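Robot line for old computers halted after gripper fault

A robot cell that takes old desktop computers apart and refits them has been stopped at the Sekley repair centre after its gripper failed to hold its grip during a drive change on Friday 25 March 2022.

No one was hurt. The operator, Irkado, said the cell would stay off until the gripper had been checked and the software limits reset.

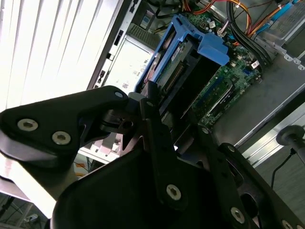
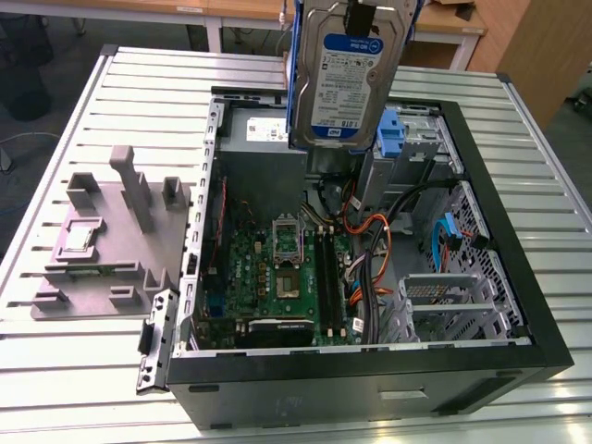

The gripper close to a drive in its blue caddy inside a tower, and a WD Blue 1.0TB drive held over the open case.

The fault came late in the morning shift. According to Irkado, the force reading from the fingers dropped for a moment while a drive was being carried, and the controller did not stop the arm as it should have done. The drive slipped and landed on a motherboard. Both parts have been written off.

Thanakorn Duangkaew, who runs the cell, pressed the emergency stop. "The arm was still moving to the next position as if it had the drive," he said. "It should have frozen the moment the reading went. That is the part we are looking at."

The cell had completed 3725 drive changes before the fault. Service notes call for the finger screws to be checked every 2000 changes, and Irkado confirmed that the second check was not yet due. One screw on the gripper was later found to be loose – the firm has not said whether this caused the false reading or came from the drop itself.

Mesura, which supplied the control software, has been sent the logs. Its engineers have asked for the last 25 runs to be repeated at low speed with the guard door locked.

Ánh Châu, safety lead at Irkado, said staff had been allowed to stand inside the marked area while the arm ran at reduced speed. That has been withdrawn for now. "We will go back to it when we can show the stop works every time," she said.

Work on the remaining computers is being done by hand, with 10 staff moved over from the Yusuf warehouse. A full report is due in September.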